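Notes for the evening talk, Sundden clinic
Speaker: Mihret Lencho
Topic: Brown spots on the hands and face, what to expect from treatment

Start slowly. Thank Miroslava Tichý for the invitation and for the slides she lent me.

First point. Most people in this room came because of spots on the back of the hands. Say clearly that the common flat brown spot is harmless. It comes from many years of sun, and it has nothing to do with the liver, although people still call it a liver spot. Ask who has heard that name.

Second point. Before any treatment, somebody must look at the spot properly. If it has changed its shape, if it bleeds, if it has several colors, we do not treat it for beauty. We send the patient for a check first. Repeat this sentence, it is the most important of the evening. 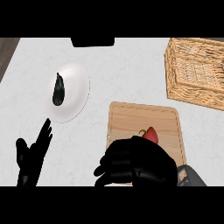 Third point, the choices. Creams are slow and need months. Freezing is quick, but it can leave a pale mark, and on darker skin this mark may be more visible than the spot was. Laser and light treatment work well for many people, with the same warning for darker skin. Speak here about my own skin and why I said no to laser.

Numbers from our clinic, only if somebody asks: 1240 visits for spots since we opened the Issa Street rooms, and 62 patients sent on for a biopsy. Do not compare with other clinics, we did not collect the figures in the same way.

After treatment. The spot becomes darker, then a thin crust comes. Do not pick it. Sunscreen every morning, also in January, also on the hands, and again after washing them. Many patients forget the second part and in one year they come back with new spots.

Price question will come. Answer: the first look is free tonight, the treatment price depends on how many spots and which method. Leaflets are on the chair near the door.

Questions until 8:30, then they close the room.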